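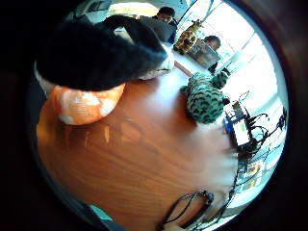 Lindik Hand-Held Gripper Kit

I build these in the shared workshop I belong to, mostly in the evenings, and the Lindik is the third version. It's a gripper you carry around in your own hand, with a wide round-view camera on it, so you can show a pick-up job the way you'd do it yourself and work on the robot side later. I wanted one for my own arm at home, then a few people at the workshop wanted one too, and now there's a page for it!

Plush toys are still my favorite thing to try it on. An orange one, a green one with dark markings, the little giraffe – they squash, they roll over, and they don't mind being dropped. Any ordinary wooden table will do. I don't clear mine first, so the cables and the laptop stay where they are (you'll want to pick things up around clutter sooner or later anyway).

What you get

Gripper body and handle, assembled
Two soft finger pads, plus a spare pair
Camera mount and wide lens, already focused
Cable, 3 meters
Bag of screws and the hex key that fits them

The whole thing weighs 636 grams without the cable. That's fine for me for 10 minutes or so at a stretch, and then I put it down and have some coffee. If your hands are small, ask me for the short trigger. Same price.

Putting it together

The finger pads slide on from the front and click. Plug in the cable before you tighten the mount, or you'll be undoing it again like I did. Run the cable back along your forearm with a loose loop at the wrist. Squeeze the trigger all the way a few times and check that both fingers meet in the middle.

Bright windows are hard on the lens. I get pale streaks all over a shiny tabletop by late afternoon, so turn the exposure down a notch or pull a blind.

Spare parts

Pads wear out first – a new pair is $29. The old Grornent pads from version two fit as well, if you trim the tab. The Nudum bracket doesn't fit this one, sorry, the holes are in a different spot. Orders go out from the Mac Suibhne workshop, usually within 3 days, a bit slower in August.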